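Torkholm Shared Workshop
Minutes, gripper build group, 31/07/2026
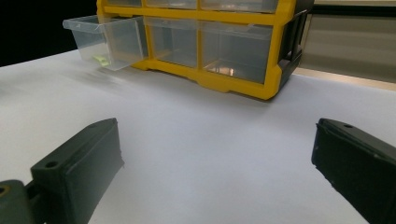 Parts cabinet seen between the gripper fingers, left middle drawer partly open.

1. Previous minutes
Accepted with one correction: the spare servo order was 12 units.

2. Fingers
The current pair stays on the tool. The Notham pattern was compared on the bench and has a narrower tip. Members preferred the wider tip for drawer lips. Any new pair is to keep the same mounting hole spacing so that the brackets do not have to be redrawn.

3. Drawer task
The yellow cabinet remains the test piece. It stays on the white table with the drawers facing the operator. The small lime-green part is the item used for pick trials. Agreed to log opening and picking as separate steps. Closing the drawer will be logged later, when the first two are repeatable.
Target for the next round: 86 recorded runs, with failures kept in the log.

4. Wrist camera
Mount angle discussed at length. Both fingertips must stay in view. Blur during fast moves was raised again; shorter exposure to be tried first, extra lighting second. No decision on a new lens.

5. Electronics
The Florutis driver board resets when both servos stall. A current limit will be set in firmware. The Evangelista supply is on loan until November and must not be modified.

6. Budget
29 dollars left in the hardware line. Screws and heat-set inserts approved. Bearings deferred.

7. Actions
Set current limit and retest stall.
Print one spare finger pair.
Label bins 1 to 9 on the fastener shelf.

Meeting closed after item 7.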